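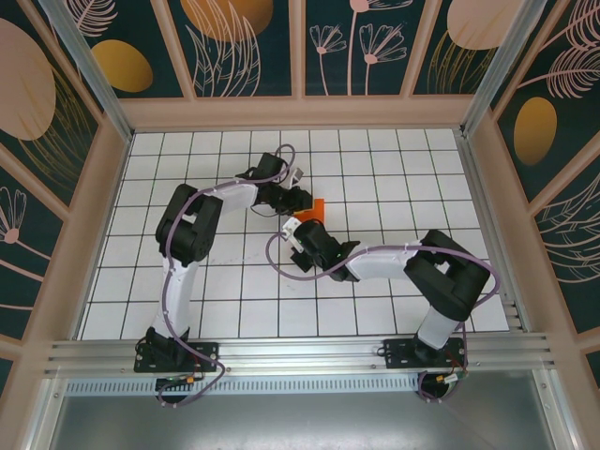
Skeson Folding Sheet in orange, partly hidden.

Skeson Folding Sheets, Orange

The Skeson is a plain sheet for folding. It has no printed guide lines, no cartoon crane in the corner telling you how easy this is going to be, and no opinion about your abilities. You supply the folds. It supplies the orange, and there is plenty of that.

We started carrying the range in May, after Freya Wainwright, who does our buying, lost patience with the old Hebden sheets and their habit of fading in the time it took to open the pack. She asked for an orange that could be found again after being put down on a crowded table. The first samples came back in what the mill called "soft apricot." They went back the same afternoon.

How it folds

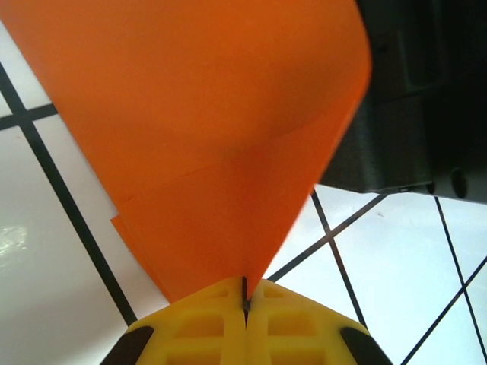

Creasing is where most cheap sheets let you down, usually about nine folds into something with ten folds. The Skeson takes a line when you press one in and stays reasonably flat where you don't. It will also put up with being gathered toward one corner: pinched at the tip it draws down into a long, narrow cone, and where it doubles over you get two edges sitting a little out of step. Those stepped edges are worth watching. If they're meant to line up, fix them now, while the crease is faint and forgiving. If they aren't meant to line up, congratulations, you are doing something advanced.

A light first crease is best. Fold, check, then run a fingernail down it. People who go straight to the fingernail tend to be the same people who write to us about replacement sheets, and we do try to be kind in our replies.

Trinidad Lumanlan tests the folding stock before it goes on the site. Her notes on the Skeson run to a page and a half, most of it about corners. The short version: good on straight folds and long diagonals, fussier on curves, and slow to forgive a reverse fold in the wrong place. 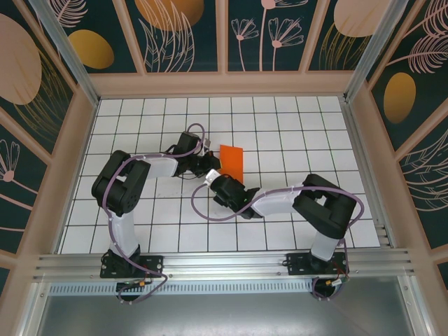
She also recommends a smooth, hard surface with straight lines on it, if you have one. A cutting mat will do. A tablecloth won't, and neither will your knee, whatever you managed on the train that time. Turn the sheet to suit the fold and leave your elbows where they are.

Two sides, one sheet

The orange is the outside and the yellow is the inside, at least until you get the first fold the wrong way around. Open pleats and fans get the most out of the pairing, as the second color turns up wherever the fold parts. Tight little models hide it completely, so if yellow is the reason you're buying, pick something with a bit of gape.

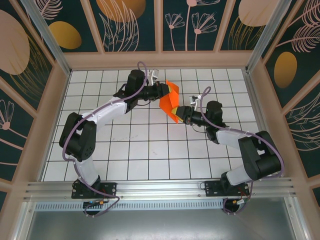

What you can order

Standard pack: 1,000 sheets, shrink-wrapped
Double carton: 2,000 sheets, in two sleeves of 1,000
Sampler: 5 sheets, for the cautious
Color: orange outside, yellow inside
Instructions: none

The double carton is heavier than it looks, and it looks heavy. Store it flat. Stood on end, the sheets develop a slump that no amount of pressing will talk them out of.

Opened packs can't be returned. A sheet with one fold in it is a used sheet, however briefly you regretted it.

Related items

Kanberg Bone Folder
Kanberg Cutting Mat, Gridded
Mevard Flat Storage Box
Hebden Folding Sheets, Assorted (clearance)
Skeson Sampler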